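Residents > Waste and Recycling > Sorting at Home > Questions

Sorting Bottles, Plastic and Cans: Frequently Asked Questions 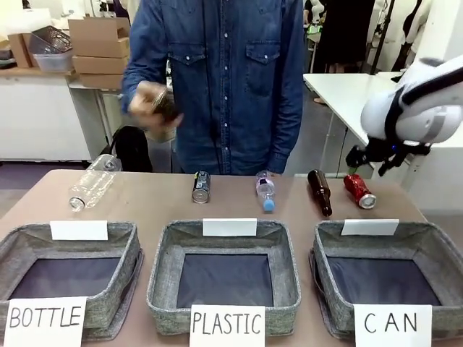 Benvinda Moreira wrote to ask why she has to sort at all when her last building took everything in one bin. Her old building was on a mixed collection. Prurkimton is not. The Ditau depot takes three separate streams and has no sorting line of its own, so the sorting is done before the containers leave the building.

What are the three groups?

Bottle, plastic and can. "Bottle" means glass. "Plastic" means drink bottles and small household bottles made of plastic. "Can" means drink cans and food cans, aluminum or steel. A plastic water bottle goes in plastic, even though most people call it a bottle. This is the mistake we see most.

Why doesn't the sign just say "glass"?

The signs follow the wording on the large containers at the depot, which say BOTTLE. We asked for a change in December and have not had a decision. Until then, please read BOTTLE as glass bottles only.

Do I have to use a particular kind of bin?

No. Any three open containers of the same size will do. Fabric storage bins are fine if what you put in them is rinsed and drained. If you want something you can hose out, use hard plastic tubs. Put a sign on the front of each one. Plain paper and a marker in capital letters is enough.

Do I need to rinse everything?

Yes. A quick rinse with cold water, then let it drain upside down. You don't need soap. Food cans may need a second rinse. Anything with liquid still in it will be left behind.

Should I take the labels off?

No. Paper and plastic labels can stay on.

What about caps and lids?

Plastic caps go back on the empty plastic bottle. Metal caps from glass bottles go in with the cans. Corks go in the trash. Loose lids from food cans should be pushed down inside the can so they don't cut anyone.

Can I crush cans and bottles?

You can crush plastic bottles. Squeeze the air out first and then put the cap on. Please do not crush drink cans flat. The depot's counting machine rejects them and they have to be handled separately. Never break glass to make it fit.

Does the color of the glass matter?

Not at home. Brown, green and clear all go together. They are separated by color later on.

What about shampoo, lotion and medicine bottles?

Shampoo and lotion bottles are plastic once they are empty. Pump tops go in the trash. Medicine bottles should go back to a pharmacy if there is anything left in them. An empty plastic medicine bottle can go in with the plastic.

Are jars the same as bottles?

Glass jars are accepted with the bottles. Drinking glasses, mirrors, window glass and oven dishes are not. They melt at a different temperature and one dish can spoil a load.

Are aerosol cans accepted?

No. Take them to the hazardous waste counter at Ditau, empty or not. The same goes for paint cans and small gas canisters.

Where does cardboard go?

Flatten it and tie it, and leave it next to the paper container. It is collected separately, every 14 days. Don't use a cardboard box to carry wet containers to the collection point, as the bottom gives way.

How much can I bring at one time?

There is no limit for households at the building collection point. At the depot the limit is 200 containers per visit. If you have more than that after a party or a clear-out, call first and ask for Afonso Caldeira, who can book you a time.

I run a small business. Can I use the household collection?

No. Cafes, shops and offices need an account with the hauler, Zakance. A standard account covers up to 2,000 containers a month. Household bins filled with business waste will not be emptied.

What happens if something ends up in the wrong group?

One or two items are picked out by the crew. If a bin is badly mixed, it gets a tag and stays where it is until it has been re-sorted. There is no fine.

My children do the sorting. Is that all right?

Yes, for plastic and drink cans. We suggest an adult handles glass and opened food cans. If you want some practice at the kitchen table, lay out clean, empty containers and have them name the group before they drop each one in.

Can I get printed signs?

Yes, in English, Portuguese and Thai. Anong Suksawat has them at the Barreto Street office. Ask for the set of three. Handwritten signs are just as good.

Who do I contact about a missed collection?

Leave the containers out and call the office by noon the next day. The crew normally comes back within 2 working days.

Last updated: May 27, 2022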